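Divier fingers vs Ellcombe on glass – worth the swap?

kalrig40
Ran the Divier fingers for 2 weeks on kitchen stuff. Ellcombe says theirs hold smooth jars better. Has anyone checked, or is it just the brochure?

tile_and_torque
Ellcombe wins on glass, easily. 6 jars, no drops.

kalrig40
6 is nothing. Same arm? Same force?

tile_and_torque
Same Edeo arm. Force was a bit higher, I admit.

wristcam_mo
So you tested force – not fingers. I'd want 40 grabs each before spending money.

tile_and_torque
Disagree, you'd see slip in the first 4.

kalrig40
Not convinced. My wrist view from February:

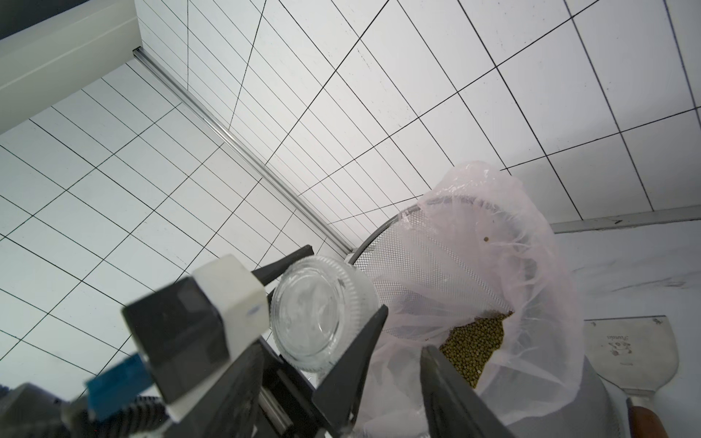

Clear jar held on its side, strainer with the beans to the right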